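4.2 Rules for Releasing Simulated Episodes

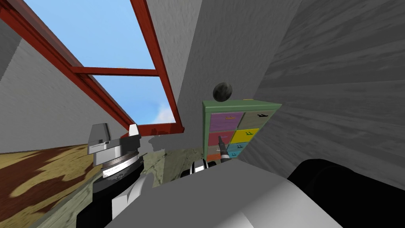

The release rules were drafted by Goh and Quintana after the first review of the Plundis set, in which two reviewers had applied different standards to the same episodes. Each rule is stated so that it can be checked from the stored data alone.

R1. The camera pose is logged at every step. A tilted view is allowed, provided the tilt is recorded and stays fixed for the whole episode.

R2. An arm may block part of the view. The episode is flagged if the target is hidden for more than 40 consecutive steps.

R3. In two-arm scenes such as Figure 3, joint states for both arms are stored, including those of an arm that is idle.

R4. Wall, floor and furniture textures are drawn from a listed pool, and the seed is kept with the episode.

R5. Any contact between the arms ends the episode. It may not be trimmed and resubmitted.

Figure 3. Simulated two-arm scene with a cabinet of colored drawers, rendered from a tilted viewpoint.

We applied R1 to R5 to 900 episodes. The checker rejected 186, most of them under R2. Hutchins and Ekanayake then read the rejected logs separately and disagreed on 2, both involving R5. The wording of that rule was left unchanged. Treatment of contact between an arm and the furniture is covered in Section 4.3.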